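Stonditden Neighbors Board > House & Home > Oiling a table: how often is too often?
Last updated: July
Print this page | E-mail this thread
Replies: 9 | Shares: 17

plankton_dad
We bought a dining table at the Higuchi closing sale and it came with a one-page care sheet that says "oil regularly." Regularly meaning what? My mother-in-law says monthly. My wife says never, it's a table. I have a can of Praltance hard oil that cost more than the chairs and I would like a number before I open it.

mrs_grommet
Twice a year. Once when the heat comes on and once when it goes off. You will forget the second one and the table will be fine.

saltbox1487
Monthly is how you get a sticky table. I did monthly on a sideboard and by spring it was collecting dog hair like a lint roller. I don't even have a dog, it's the neighbor's.

plankton_dad
Did you wipe off the extra?

saltbox1487
I wiped off what I considered to be the extra.

Athina Tzavaras
Moderator here, taking off the moderator hat. I refinished tables at a shop in Plilalgate until I got tired of breathing them, and I'd go by the surface and ignore the calendar. Flick some water on it. If the drops sit up, leave it alone. If they soak in and go dark, it wants oil. Thin coat, wait fifteen minutes, wipe it off like you regret it. Then wipe it again. And lay the rags out flat outside to dry before you throw them away. A balled-up oily rag can catch fire all by itself, and I am not being dramatic.

Pale tops are where people get into trouble, because oil yellows them and then it's yellow for good. If yours is anything near this shade, try it on the underside first.

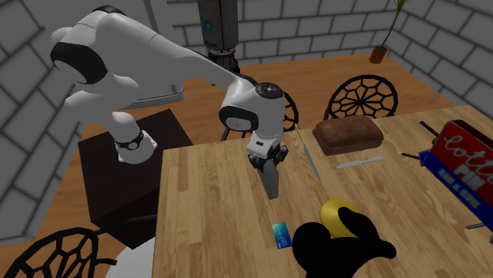 Light wood tabletop. Test underneath before you commit.

mrs_grommet
Disagree on the yellowing. Mine was pale when I bought it in 2000 and it has gone a nice honey color. People pay extra for that.

Athina Tzavaras
People who like honey do. The customer who wanted "Scandinavian" and got "pancake house" wanted his $218 back.

varnish_or_bust
Coming in to say what I say in every one of these threads. Polyurethane. Three coats, sand lightly in between, go live your life. My kids have done homework, slime and one haircut on ours and it looks the same as the day I finished it.

saltbox1487
It looks like a bowling alley.

varnish_or_bust
A clean bowling alley.

mrs_grommet
And when it scratches you get to strip the entire top. With oil you rub the spot out with fine paper and dab a bit more on. I've done it with guests in the next room.

varnish_or_bust
In nearly 17 years I have not had to strip anything. I also own placemats.

plankton_dad
OK, did the water test. Drops sit up everywhere except one patch at the end where I eat, which went dark right away. My wife has asked me to note that she said never and that she was mostly right.

Athina Tzavaras
Then oil the patch, feather it out toward the middle, and put the can away until the heat comes on. Lid on tight, or you'll have a very expensive can of skin.

saltbox1487
So who's going to tell the mother-in-law?

plankton_dad
She's coming for dinner. I was going to leave the can out on the counter and let her draw her own conclusions.

Print this page | E-mail this thread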